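Plumgate open day: robots that take computers apart

Members who came along to the open day at the Plumgate workshop in Nirnside on July 17, 2020 saw two machines running. The larger one, sorting mixed cable, has been in these pages before. Most of the questions went to the smaller bench, where Plikent is trying out a robot arm on old office desktops.

The project started in February and is still at an early stage. The arm works on one make of case only, laid on its side with the cover already off. Staff do the screws by hand. What the arm is learning to handle are the parts held by clips and latches — drives first, then memory, then the smaller boards. Plikent would like it to deal with 2000 machines a year, and was open about being a long way from that.

Three groups went round in the afternoon, and each had time to talk to the engineers. Several members asked about data on the drives. The answer was that wiping is done elsewhere on the site and is not part of this trial.

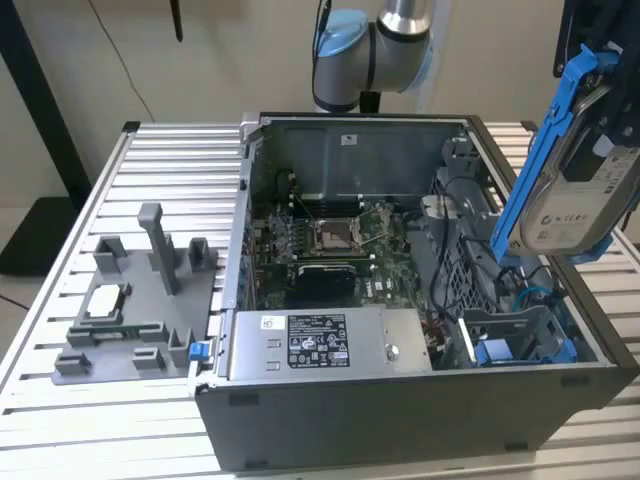

The gripper holding a hard drive in its blue caddy, beside the open case. The printed fixture is on the left.

The fixtures are printed on site, and a new one takes a day or two to get right. Ateş, who supplied the bench, will lend a second one in the autumn.

Another visit is planned if there is enough interest. Places are limited to five per group, so please give your name to the branch office early.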